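Speaker notes – small bedrooms in short-let flats: the chair, the bed and the door

Feb 22, 2020. Slot is 21 minutes including questions. Slides advance on the click; notes marked PAUSE mean leave the slide up.

## Opening

- Start with the scope. The talk covers the second bedroom only, the one that gets a single bed and very little else. Kitchens and bathrooms are in the Brurnen notes and I will not repeat them.
- The flats are all in the Sotham block. Maltex does the fit-out, Kassab does the linen and the turnover between guests.
- State the problem early. Small bedrooms fail inspection more often than large ones, and the faults are nearly always about clearance and about where loose items end up. Dirt is a minor cause.
- Over 1,010 turnover sheets were read for this. Say that once and move on. The full table is in the handout.

## Part 1: the chair

- A bedroom this size gets one chair. It has to do the work of a bedside table, a clothes stand and a seat for putting shoes on.
- The type in use is a one-piece moulded plastic shell, white, on light wooden legs. Wipes down with a damp cloth. No seams in the shell for dust to sit in.
- Weak point is the leg fixing. Ask the room who checks leg fixings at turnover. Expect few hands.
- Second weak point is position. The chair drifts towards the door, as that is where the free floor is. With the back of the shell close to an open door, the lever handle and the top of the backrest come near the same height.
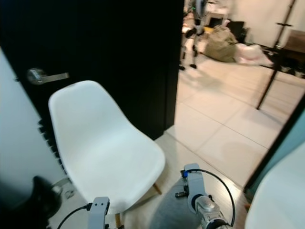 ## Part 2: handle height and backrest height

1. Measure the handle from finished floor level to the underside of the lever. Do it after the flooring is down. Two flats were measured before, and the figures were useless.
2. Measure the chair at the highest point of the back, with someone sitting in it and again without.
3. Compare. If the lever clears the backrest, the door will still meet the shell lower down, so clearance at the handle does not settle the matter.
4. Mark the door swing on the plan and keep the chair out of it. A low stop on the floor is cheaper than a new door face.

PAUSE here. Somebody will ask about dark doors. Answer: dark finishes show scuffs from pale plastic as light marks, most of which come off with a soft cloth. We did not test solvents and I will not guess.

If asked about lever handles against knobs, say levers are standard across the block and the question did not come up.

## Part 3: the bed

- Single bed, long side to the wall. It frees the most floor and costs the most effort in making up, since the wall side can only be reached across the mattress.
- Upholstered headboard and base in the same colour. Guests like the look of it. From the turnover side, the flat top of a padded headboard is a shelf whether it was meant as one or not, and small things get left there. Add it to the checklist as its own line.
- Fitted sheet before anything else. The order used by Kassab is:
 - pull the bed out by a hand's width
 - wall-side corners first
 - head to foot along the open side
 - push the bed back, then check the hang of the sheet along the front

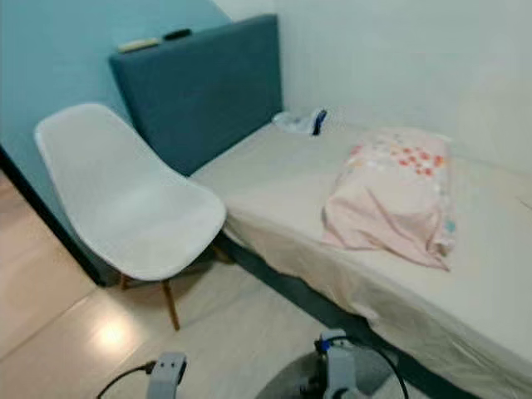
- Timing for a single made up this way was 4 minutes. Without moving the bed it was 6, and the wall-side corners came loose more often by the next visit.
- Off-white linen against a plain white wall reads as older than it is. This came up in guest comments in February and has nothing to do with washing. Either match the white or move clearly away from it.
- Patterned pieces are more forgiving. A small flower print on pink hides creases from folding, which a plain cream sheet does not. Worth saying that this is a point about creases only. Stains are checked the same way on both.
- Folded linen goes on the middle of the mattress during make-up and should be the last item handled. Keep packaging off the bed altogether. Anything see-through on a pale sheet is easy to miss.

## Part 4: seat pads and loose textiles

- Grey felt pads were brought in to make the shell chairs less cold to sit on. They do that.
- A flat pad on a curved shell has no natural resting place. It slides forward, bends over the front edge and heads for the floor.
- Options looked at: ties, a non-slip sheet under the pad, a shaped pad cut to the shell. Ties need something to tie to, and a one-piece shell offers little. The non-slip sheet works until it is washed with the pad by mistake. 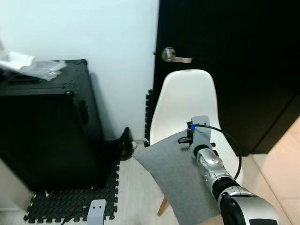
- The shaped pad is the preferred choice. It costs more, has a right way round, and can be checked from the doorway.
- Felt picks up lint. Brush, do not wash, unless the maker's label says otherwise. Kassab have asked for this to be printed on the store cupboard door.
- Large cases are the other floor item. A hard case set down beside the chair takes the last of the standing room, and the pad and the bedding then get moved to make space. A luggage spot should be drawn on the plan before the chair is placed. At Sotham it was drawn afterwards, and it shows.

## Questions to expect

- Why not a folding chair? Tried at Brurnen. Guests left it folded and put their clothes on the bed.
- Why not remove the chair? The letting standard Maltex works to asks for one seat per sleeping room.
- Does the bed need to touch the wall? No. A small gap is acceptable if the sheet can still be tucked. Larger gaps collect socks.
- Handout copies are on the table by the exit. Plan drawings are on the last two pages, scale bar on the second.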